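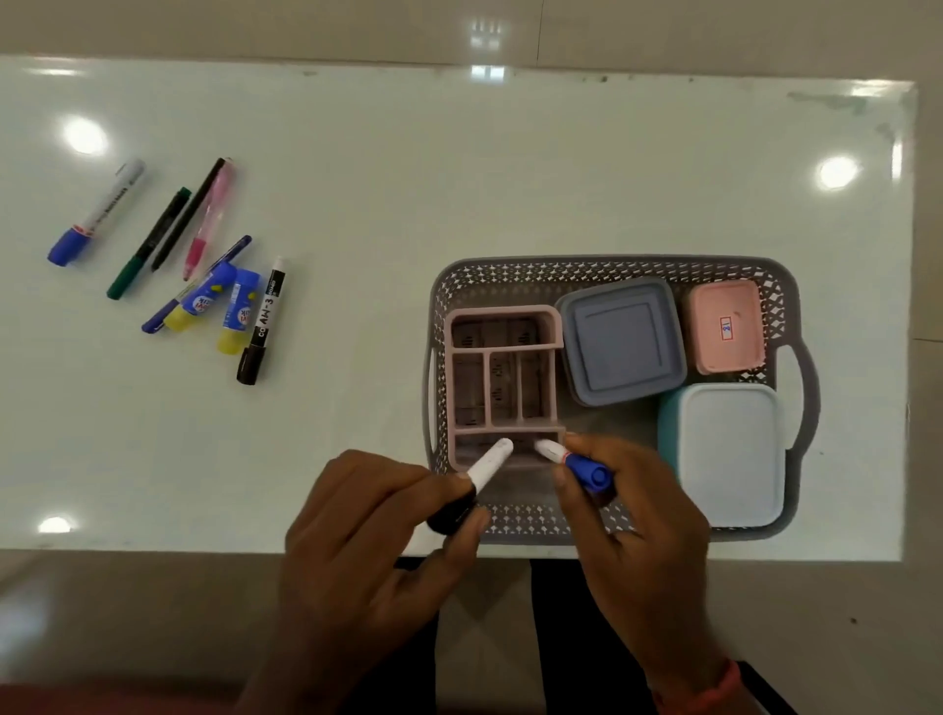 Unit 4. Exposure and Metering

Handout for the introductory course, revised Jul 24, 2018
Instructor: Zainab Briggs. Lab sessions: Hoi-yan Tai.

4.1 Terms

Exposure is the amount of light that reaches the sensor during one shot. It is set by two controls, aperture and shutter speed. ISO does not change the light collected. It changes the gain applied to the signal after capture, and noise becomes more visible as it goes up.

A stop is a doubling or halving. Moving from 1/60 s to 1/30 s adds one stop. Moving from f/4 to f/5.6 removes one stop, and the two changes together leave the exposure where it was.

4.2 How the meter reads

The meter in the camera measures reflected light and assumes that the metered area averages out to a middle gray. Snow, paper and white walls therefore come out too dark at the suggested setting. Black cloth comes out too light. Correct with exposure compensation: start at +1 for mostly white subjects and -1 for mostly black ones, then check the histogram.

Matrix metering weighs the whole picture. Center-weighted metering favors the middle. Spot metering reads a small circle and should be used only when you know what tone the circle covers.

4.3 Glare

Shiny surfaces reflect lamps at close to full brightness. These highlights usually clip, and lowering exposure to save them makes the rest of the subject too dark. Move the lamp or the camera first. A polarizing filter reduces glare from glass, water and varnish at suitable angles, at a cost of one to two stops. It has little effect on direct reflections from bare metal.

4.4 Worked case

Meter reading: f/8, 1/60 s, ISO 100. Subject: white ceramic plate.
Compensation needed: +1.
Option A: f/5.6, 1/60 s, ISO 100. Less depth of field.
Option B: f/8, 1/30 s, ISO 100. Use a tripod.
Option C: f/8, 1/60 s, ISO 200. More gain, same light.

4.5 Before the lab

Read the Gremasau notes, pages 60 to 64. Bring a charged battery and an empty card. The lab uses the Hisusard light stands, which take the larger clamp only. Submit raw files with the exposure data intact.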